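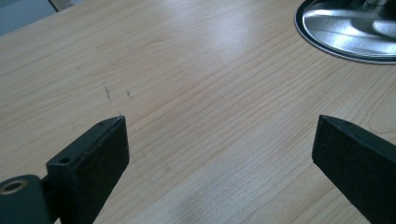 Call for Participants: Equipment Planning Group for Hand-Held Grippers

June 28, 2018
By Châu Tạ, Skarwood

Search this site Search Go

Print this page | E-mail this page

Skarwood is looking for people who will help us to decide which grippers we buy for the coming budget year. We do small assembly and sorting work, and until now each bench has ordered its own tools. The result is that we own parts from several makers which do not fit together, and the spare fingers are always in the wrong building. We want to make one plan for all benches, and for this we need the opinion of persons who use such tools with their own hands.

We can take 7 participants. You do not need to be an engineer. It is enough that you have worked with a hand-held gripper, or with a robot arm which carries one, for at least three months. Persons who have prepared a purchase request before are also very welcome, even when their experience with the tool itself is shorter.

What we ask from you

You will attend two meetings at our Gilchrist office, each of three hours. In the first meeting you try the candidate tools at a desk and fill in a form on grip, weight, finger wear and how easy it is to change the fingers. In the second meeting we read the offers from the suppliers together with Nikau Whitcombe, who keeps the equipment budget. Between the meetings there is a little reading - the Mosano price list and our repair records.

The budget for the first order is $3,000. It must cover the grippers, the spare fingers and the mounting parts. Software is paid from another account and is not a subject of this group. We know that the sum is not large, therefore we would like to hear also which things can wait until next year. If you think that it is better to repair the old tools than to buy new ones, please say so in your application. Such an opinion will not count against you.

What we offer

Participants receive a fee for each meeting, and travel inside the city is paid back against the ticket. Lunch is provided. Please tell us early if there is something you cannot eat.

The tools which are tried in the meetings stay with Skarwood. Participants may not work for a supplier who has sent us an offer, and this includes Gernatari and its resellers.

How to apply

Send half a page to Saskia Tipoki at the Gilchrist office. Write which tools you have used, for what kind of work, and what was broken or worn first. A formal CV is not necessary. Applications in Vietnamese can be sent to me directly.

Questions about the fee go to Beverley Wihongi. She is in the office only in the mornings, so for a quick answer it is better to write than to call.

Print this page | E-mail this page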